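February, shop diary
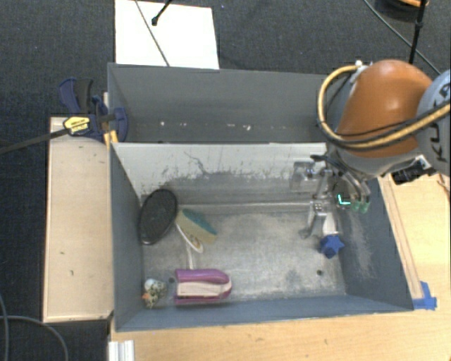

The grey two-part container on the light table, orange arm on the right.

Up at five to get the first pour done before the heat. It was already warm in the shed and the soy wax for the Kurnetti order was slow to come down to temperature. I waited it out with a coffee. If I pour too hot the tops sink and I end up going over every one with the heat gun, and I did enough of that in January.

The Kurnetti gift shop wants 51 candles, all in the short amber jars. Last time it was 36. They asked for half in lemon myrtle and half in fig, which doesn't divide, so I will make the odd one lemon myrtle. It sells faster there anyway. By nine I had the fig batch poured and on the rack with a tea towel over the lot to keep the flies off.

Second job was the wicks. The box from Henness came yesterday and I only opened it this morning. I ordered 500 of the cotton ones in the medium size and they have sent the large. The invoice says medium. I rang and was told to send a photo of the label, so I did that and heard nothing by close. I have enough mediums left for Kurnetti but not for the Gurnine market on top of it. I tried one of the large wicks in an amber jar to see if I could get away with it. It burned with a tall flame and had soot on the rim inside an hour. So that's a no.

Moved on to the bottle lamps after that. I have been putting these off. The glass cutter I bought second-hand leaves a rough edge, and wet sanding takes longer than the cutting. Did four bottles, cracked one. The cracked one was the square green gin bottle I had been saving, which was annoying. The other three came up well and I have put them aside for cork and flex. I still need to decide whether to go on buying the pre-wired kits or not. They cost more but they are tested, and I don't want to be answering for my own wiring at a market stall.

Lunch late. Toasted sandwich over the sink.

Afternoon was mostly the online shop. I changed the postage on the large lamps because I lost money on the last two that went to Western Australia. I also took down the Christmas listings, which should have come down weeks ago. Someone had written asking if the Pešek shade could be had in a darker colour. Pešek is what I call the pleated paper one, from the pattern it started out as. I wrote back that I only have the cream paper at present, but could do a dark trim around the bottom for an extra $5. No reply yet.

Did the sums on the Gurnine market while I was sitting down. Stall fee is paid. If I take what I took last year I will clear $900 before petrol, and that is with candles carrying most of it. The lamps get people to stop but a lot of them pick one up, look at the tag and put it down again. I might try putting the smaller ones at the front this time and keep the big ones up on the crate behind me.

Went back out at six to look at the fig batch. Tops were smooth on all but a couple near the door, where they had cooled too fast - must move the rack away from there. Trimmed the wicks on the good ones and wrote the batch number on the bases. Labels can wait until tomorrow, the printer is low on black again.

To do: lemon myrtle pour, ring Henness before ten, buy sandpaper in 220 and 400, find the box of lids. I am sure I had lids.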